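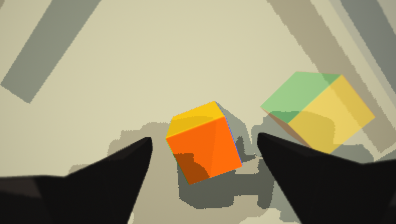
Holtumport opened its ground to visitors in January, ahead of the home match with Zanwood. The tour began at 2 in the main stand and took in the dressing rooms, the tunnel and the press seats. Dayana Ticona led our group of 19. She said the stadium holds 3,585, with 314 places set aside for away fans. The field was closed for reseeding near the south goal, so we stayed on the track.

Coach Hernán Correa took questions afterward. He expects Ospina to start on the left and hasn't picked a goalkeeper. Tickets for the Zanwood match are on sale at the club office until kickoff.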